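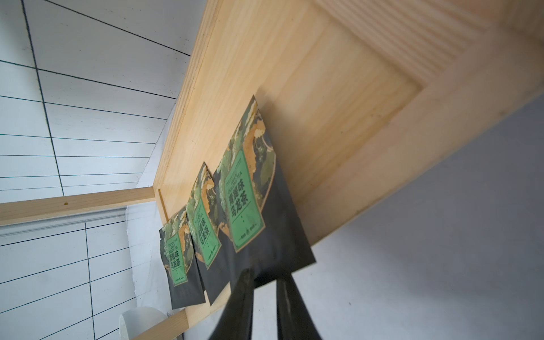 Heather Rewi has been selling tea for 12 years and she still can't walk past a badly stocked shelf without fixing it. I know because she did it to mine. I'd asked her over to talk about small kitchens and flavored tea, and before I'd even found a pen she was asking why my green grape oolong was living in a drawer. She's a big believer in pine for this job, and in packets standing one behind another in an overlapping row, with that bright green label facing out so you can read it half asleep. "Tea in a drawer is tea you forget you bought," she said. "I've thrown out more of it than I want to admit."

Heather started with a stall at the Perrin market and now runs a shop called Vosteo, which carries roughly 300 kinds of tea (I asked her twice, because the place is about as wide as my hallway!). Everything has to earn its spot. She told me she used to arrange it all by country and it drove customers crazy.

"People don't come in and say, I'd like something from a certain province," she said. "They say, I want the grape one. So I put the grape one where they can reach it."

I had to ask about the grape one, since I drink so much of it. Was she a snob about flavored oolong? She laughed for a good while.

"I was! Oh, I was awful. Then my sister made me a pitcher of it over ice and I drank the whole thing standing up. You do want cool water for it overnight, and then strain it. Hot is fine too, only it gets perfumey if you walk off and leave it."

Does she drink it out of anything special? A wine glass, mostly, in the summer. She doesn't trust herself with real crystal so it's plastic at her house, hung upside down to drain. I told her I do the same and she looked relieved.
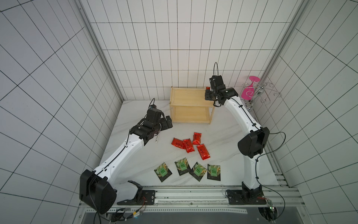 Sachets and packets out on the table by the two-tier pine shelf, with a pink glass hanging on the wire rack.

We got on to shelves after that and stayed on them a long time. Heather likes an open one with two levels and no doors. Her own came from Tiveck and cost her 35 dollars, and she has moved it through three apartments. Her method is simple enough – take out every last thing, lay it on the table with like next to like, and only then decide what goes on which level.

"The table part is what people skip," she said. "They shuffle things around on the shelf and it's the same mess, just facing a different way. Put your red ones together and your dark ones together. Look at them. You'll see right off what you've got too much of."

And what did she have too much of, last time?

"Ginger. So much ginger. I don't even like it that much."

She keeps a written inventory for the shop, and the last one, finished on 5 October 2019, came to 2,162 packets. It took her and her nephew two evenings and a pizza. At home she doesn't write anything down. The top level is for what she's drinking this week, and the lower one is for everything else, including a tin of Clastelau biscuits that she says are for guests – I was a guest once and did not see any biscuits.

Before she left she moved my grape oolong forward again. I've since put the sugar up there too, and I'm waiting to hear what she thinks about that.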